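Home | News | Products | Trials | Press | Contact

Hostis finishes its gripper comparison, and the narrow fingers win (mostly)

Last updated: August

Hi all, Veerle Dekker here from Hostis. I usually leave press releases to people who are better at them, but I ran this one from the first spreadsheet to the last stripped screw, so I asked if I could write it up myself and they said yes!

The short version: we have finished comparing two sets of gripper fingers and two wrist cameras for taking apart old desktop computers, and we're publishing the results this month. The finger sets are the Vallus, a wide padded jaw that we've used on our sorting line for ages, and the Peng, a narrow perforated finger that came out of our own workshop last winter. Both went on the same arm with the same controller. We made 182 attempts in total at pulling memory modules out of desktop boards still sitting in their cases, and we logged every one of them, including the embarrassing ones.

Why memory modules? Our customers are refurbishers and recyclers, and memory is one of the first things they want out of a machine in one piece. It's also a pain to reach. You've got cables hanging over the board, drive cages in the way, and slots packed so close together that a wide jaw bumps the neighbor before it gets a grip on anything. I've done it by hand for years and still scrape my knuckles (my desk drawer is mostly Band-Aids).

We ran 91 attempts with each finger set. The Peng fingers got the module out cleanly 89 times. The Vallus managed 47. I knew the padded jaw would struggle, but I had a friendly bet going with Riet Aerts, who designed the Peng, and I had to buy her lunch twice over. Clean, for us, means the module comes out of the slot, the board stays where it is, and the module still passes a memory test afterward. If it came out but failed the test, we counted it as a miss.

Both of the Peng misses came from the approach angle. When a board sits at a slant to the arm, the fingers have to come in along the slot and close low on the module, and if the wrist is even a little off, one finger rides up over the edge. Riet has some ideas for that, and I'll get to them. 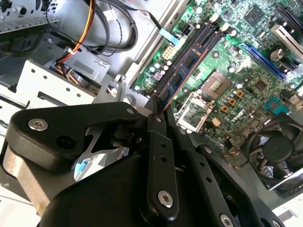 The cameras were a closer call, and I changed my mind more than once. We tried a fixed camera over the bench and a small one up at the wrist. The fixed one is easy to live with – you calibrate it in the morning and forget it – and it gives you a nice wide look at the whole case. The trouble is that the arm blocks its view right when things get interesting. The wrist camera sees the fingertips all the way in, but the gripper takes up a lot of the picture, and the controller has to work with whatever board is left showing around it. Floor De Graaf rewrote the part of our software that masks out the gripper, and after that the wrist camera pulled ahead. We're keeping both for now, with the fixed one finding the case and the wrist one handling the last stretch.

Not everything about the Peng is better, and I'd be a bad reporter if I skipped this bit. The narrow fingers are fussy about screws. The pivots work themselves loose over a long day, and we now check them at lunch with a hex key. They're also no good for lifting heavy stuff. When we tried a power supply (outside the logged attempts, purely out of curiosity), the Vallus picked it up like a sandwich and the Peng just sort of slid off. If your line is mostly big parts, please keep your wide jaws!

"I wanted a finger that could get between two slots without touching either one," says Riet. "The holes are there to take some weight off, and they also give me somewhere to bolt on a different tip when I change my mind, and I change my mind a lot."

What's next: the software work carries on under the project name Skarnorier, which Roos Verschueren picked and which none of us can spell on the first try. Roos is working on a controller mode that feels for the slot direction before the fingers close, and that should help with the slanted boards. Riet is cutting a softer tip for the same reason. We'll start a second round with 106 more desktops once the new tips are ready, and this time we'll include cooling fans and expansion cards too.

The full log, with every miss and my notes (sorry about the handwriting in the scanned pages), is free to anyone who does this kind of work. We're also looking for two or three refurbishing shops willing to run the Peng fingers on their own benches and tell us what breaks.

To get the log, ask for a bench set, or set up a visit, contact Josefien Prins at the Hostis press desk. Mornings before ten are best if you'd like to see the arm running, and I'm happy to show you around myself.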